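Getting the arm to seat a drive caddy

The forum advice is to let the arm "find" the bay by force feedback. I don't buy it. Ours at the Tronau workshop wandered all over the cage until we gave up and taught the points by hand.

Lay the tower on its side, panel off, and clamp it. Tape marks will not hold it still, whatever the Ivham write-up claims. Tuck the SATA and power leads clear of the bay, then jog the gripper to a hover point 30 mm out and save it. Grip the caddy by its sides and leave the latch free. 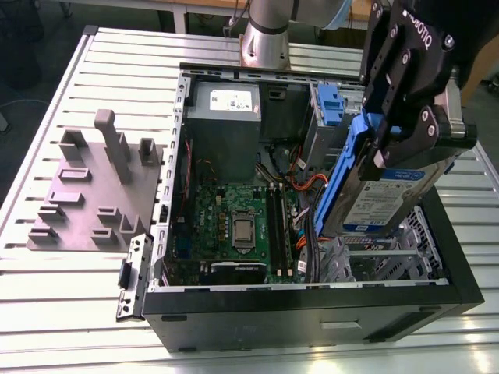

Set the speed to 17 per cent for the last stretch and keep a hand near the stop. If the caddy binds, back out and re-teach the angle. Don't raise the force limit — plastic rails lose that argument.

Run it with a dead drive first. We did 30 passes before I'd trust it with a good one, and I'm still not convinced it beats doing the job by hand. Save the program under a new name each time you move the clamps. Colour-coded tape on the clamp positions helps a bit.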